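带提手的盒子和箱子：Pultura 收纳图集之二

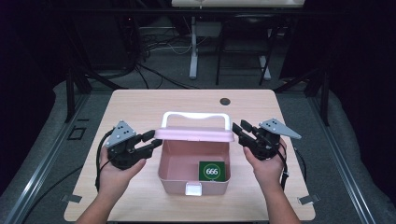 页面最后修改：2024年3月18日　|　栏目：图集 / 盒与箱　|　缩放：适合屏幕

这一页收的是带盖、带提手的盒子和箱子，也有少量配件、标签和柜子里的摆法。上一页是抽屉和隔板，下一页是布袋和挂袋，预计4月放上来。图片按材料和开盖方式排，不按购入时间排。每张图下面写一两行，主要写盒子怎么开、里面放什么、用的时候要注意什么。尺寸只在手边有量过的数时才写，没写的就是没有量。

整个图集目前有286张图，算上还没整理的底稿是300张。编号有跳号，跳掉的是重复的和拍糊的，后面不会补。

一、翻盖盒

翻盖盒，浅粉色，打开
长方形塑料盒，盖子用合页连着，向后翻开立在后面，白色提手在盖子上。正面下方中间有一个白色小扣片，盒底平放着一张绿色方卡，上面有白色圆圈和666。

翻盖盒，半透明，合上
同样是翻盖，盖子合上以后能隐约看见里面的颜色，看不清形状。放线团和布头够用，放小零件还是要贴标签。

翻盖盒，深蓝色，盖内贴清单
清单贴在盖子里面，打开就能看到。纸用普通打印纸，四边用透明胶封住，换内容的时候整张撕掉重贴。

翻盖盒，白色，带内托
内托可以整个提出来，上层放剪刀、卷尺，下层放成卷的东西。内托两头的凹口是留给手指的，不要往那里塞东西。

翻盖盒，合页特写
塑料合页有两种，一种是和盒身一起压出来的薄片，一种是插轴的。插轴的坏了可以换轴，薄片的裂了只能把盖子当散盖用。

翻盖盒，扣片特写
扣片合上的时候按中间。从一边掰容易把根部掰白，发白之后再用一阵就会断。

翻盖盒，提手放倒
提手能放平的盒子才好叠放。买之前把提手来回扳几次，看它停在什么位置。

翻盖盒，叠放三层
下面放重的，上面放轻的。图里最上面一层是纸样，中间是线，最下面是扣子和金属件。

翻盖盒，盖子垫软垫
盖子里侧贴了一层薄海绵，合上以后里面的东西不晃。海绵用双面胶贴四角，中间不贴。

翻盖盒，放贺卡和信封
信封竖着放，开口朝上，按大小从后往前排。横着平放拿底下一张的时候总要把上面的全搬出来。

二、散盖盒

散盖盒，浅灰色
盖子和盒身是分开的，四周压一圈就合上。放在高处时要先把盒子拿下来再开盖，盖子容易滑。

散盖盒，Swai 中号
Swai 这个系列的盒身上口比底部宽，空盒能套在一起收。盖子另外竖着放，用一根绳子捆住。

散盖盒，Swai 小号
小号的盖子和中号的不通用，颜色却一样。我们在盖子背面用油性笔写了“小”。

散盖盒，长条形
内长297毫米，放A4纸正好顶住两头，取纸不方便。纸多的时候建议换大一号，或者在纸下面压一条布带，拉布带把纸带起来。

散盖盒，放毛巾
毛巾卷起来竖放，比叠起来平放多放几条。卷的时候松一点，太紧的卷打开后有折印。

散盖盒，放电池
新电池放左边，用过的放右边，中间用纸板隔开。纸板是鞋盒盖裁的，高度和盒口齐平。

散盖盒，盖子变形
夏天放在窗边，盖子中间鼓起来了，合不严。后来这只盒子不盖盖子，改放在架子最下层装抹布。

散盖盒，边角裂口
裂口从里面贴了一条布胶带，外面没有贴。装轻的东西还可以用，不要再提着走。

三、扣锁箱

扣锁箱，Plotel，两侧扣
Plotel 的两侧扣要同时往上推，先扣一边再扣另一边，盖子会翘。箱口有一圈软胶条，胶条脏了用湿布擦，不要抠出来洗。

扣锁箱，Plotel，带轮
轮子只在一头，推的时候抬起另一头。在木地板上推，最好先看轮子里有没有夹沙子。

扣锁箱，透明，放冬被
被子先折成比箱子稍窄的长条，再从一头放进去。四周留一点空，盖子才压得住。

扣锁箱，透明，放过季鞋
鞋头一正一反，鞋里塞旧报纸。箱子外面贴了照片，照片比写字好认。

扣锁箱，床下用
矮箱，盖子从中间对开，拉出一半就能取东西。床脚之间的宽度要先量，再扣掉扣子突出来的部分。

扣锁箱，扣子脱落
扣子掉了以后先别扔，多半能卡回去。把箱盖拿掉，从里往外顶，听到一声响就到位了。

扣锁箱，并排两只
左边一只装文件，右边一只装相册。两只箱子同款，盖子朝向也一样，换着盖没有问题。

扣锁箱，贴胶带封口
长期不打开的箱子在扣子上再贴一道纸胶带，上面写封箱的月份。胶带没动过，就知道里面没翻过。

四、手提工具盒

工具盒，上层抽盘
抽盘放常用的螺丝刀和铅笔，下面放锤子和钳子。提起来之前先看抽盘是不是放到底了，没放到底盖子会顶住。

工具盒，放缝纫用品
工具盒用来放缝纫用品也合适，隔得多，提手结实。针插单独用一个小圆盒装，不直接放在抽盘里。

工具盒，放颜料
颜料管盖子朝同一个方向。盒底垫了吸水纸，漏一点也好收拾，纸脏了就换。

工具盒，放药品和纱布
药品和纱布分两格。药品说明书折好垫在药盒下面，过期的清出来以后，说明书一起清掉。

工具盒，提手松动
提手两端的轴磨小了，提起来会歪。缠一圈生料带再装回去，能用一段时间。

工具盒，金属，旧
漆掉了不少，扣子还是好的。里面铺了一块毡子，放下去声音小一点，也不磨刀口。

五、小格盒

格盒，活动隔片
隔片插在两边的槽里，往上一提就能取出来。放很小的珠子，隔片下面会漏，底下要垫一张纸。

格盒，固定格
固定格不漏，但是格子大小改不了。扣子、别针、图钉放这种。

格盒，盖子压不平
有一格放得太满，盖子一角翘着。立起来放的话，里面的东西会全部混到一起。

格盒，按颜色排
线轴从浅到深排，空格留给新买的颜色。排好以后拍一张，下次乱了照着放回去。

格盒，按大小排
螺丝从左到右由短到长，螺母跟在对应的螺丝后面。垫片另放一格。

格盒，放耳环
每格一对，格底放一小片绒布。绒布是从旧眼镜布上剪下来的。

六、标签和卡片

标签，卡在盒口
硬卡纸折一道，挂在盒口上，不用胶。换盒子的时候把卡片一起拿走。

标签，挂在提手上
带提手的盒子可以把标签拴在提手上，盒身不留胶印。绳子要短，长了会夹进盖子里。

标签，写在纸胶带上
纸胶带贴在盒子正面，避开扣片的位置。贴在扣片上面，开合几次就卷边了。

标签，只写一个词
写“电线”“灯泡”“线”就够。写得太细，过几个月里面换了东西，标签就不对了。

卡片，放在盒底
卡片放在盒底，合上盖子看不到，适合放在要经常打开的盒子里。清空盒子的时候记得把卡片放回去。

卡片，编号对照表
编号写在本子上，一行一个盒子，后面留空白写改动。我们用过电子表格，后来又换回本子。

标签，胶印处理
先用吹风机吹热，再从一个角慢慢撕。剩下的胶用食用油擦，最后用洗洁精洗掉油。

七、柜子和架子里的摆法

架子，提手朝外
提手在侧面的盒子，提手朝外放，一拉就出来。提手在盖子上的，上面要留出伸手的高度。

架子，翻盖盒留空
翻盖盒在架子上要打开，上方至少留出盖子立起来的高度。留不出来，就得把整只盒子拉到外面再开。

架子，Unanport 角柜
角柜里侧不好拿，放的是一年用一两次的东西。外侧的盒子比里侧的矮，不用搬开就能看到后面。

架子，最下层
重的箱子都在最下层，下面垫了木条，扫地时扫把能伸进去。

架子，最上层
只放空盒和轻的东西。空盒的盖子放在盒子里，不另外堆。

柜子，盒子并排
同一个高度的盒子放一排，颜色没有统一。柜门关上以后看不见。

柜子，留一只空盒
每层留一只空盒，临时要收的东西先放进去，过后再分。空盒满了就该整理这一层了。

柜子，门后
门后挂标签、剪刀和记号笔，开门就能拿到。钩子贴之前，先关门试一下会不会碰到里面的盒子。

八、清洗和修补

清洗，塑料盒
用温水和洗洁精，不用开水。合页和扣片的缝里用旧牙刷刷，刷完开着盖子晾。

清洗，去味
新盒子有味道的话，打开盖子放在通风的地方。放了茶叶包的那只和没放的那只，过一周闻起来差不多。

清洗，划痕
盒底的划痕擦不掉，垫一张纸就行。白色和浅色的盒子划痕里容易积灰，深色的看不大出来，擦的时候也就容易漏掉。

修补，裂缝钻小孔
裂缝的末端钻一个小孔，再从里面贴胶带，裂缝不再往前走。孔要钻在裂缝尽头，偏了没有用。

修补，换提手
旧提手拆下来后，用一段编织带穿过原来的孔，里面打结。编织带提手不能立起来，叠放倒是方便。

修补，剩下的零件
拆下来的扣子、轴和提手放在同一个小格盒里，按盒子的型号分格。不认识的放最后一格。

关于本页

图片点开可以看大图，大图下面不再另写说明。要查某一种盒子，用页面上方的分类，或者在本页里搜“合页”“扣片”“提手”这几个词。

文字写错的地方，可以在页面底部的留言栏里写下图的标题和要改的内容。型号问题我们不一定答得上来，有些盒子买来时就没有包装。

上一页：抽屉和隔板
下一页：布袋和挂袋（整理中）
返回 Pultura 图集目录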